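Breltaslow Home & Workshop Forum > Finishes and Furniture

Topic: Hard wax oil on a work table, is it worth the money?

griltonness44
Posted Tuesday, 7:40 pm

The Jaiswal stuff is $96 a can now. The label says two coats and you're good for years. I have my doubts. Has anybody put it on a table that gets used every day?

planer_pat
I've had it on our kitchen table since December. Coffee, homework, hot pans. Looks the same as day one.

hurngate_dave
December isn't "years," Pat. Mine went gray around the edges after 11 months and I followed the directions to the letter. Went back to plain poly and haven't thought about it since.

Kuldeep Katiyar
Poly chips, though, and then you're sanding the whole top. With oil you rub some into the bad spot and go have lunch. I don't buy the "years" claim either, but I'd take oil over poly on anything metal gets dragged across – ours is pale wood and we don't baby it.

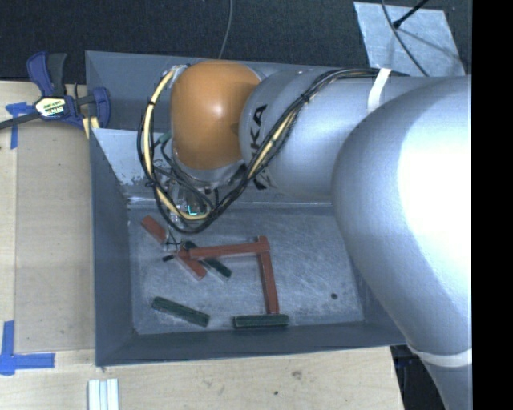
Our table at work, with the gray bin on it.

I'd skip the Jaiswal brand and get whatever is cheapest.

hurngate_dave
One photo of a table tells me nothing about the finish. How long between coats?

Kuldeep Katiyar
Overnight. Longer if it's humid.

planer_pat
Cheapest is a false economy, IMO. The cheap one I tried stayed tacky for a week.

griltonness44
So that's one yes, one no and one "buy something else." I'll do a scrap board with both and leave it by the sink. Not spending $96 on a maybe.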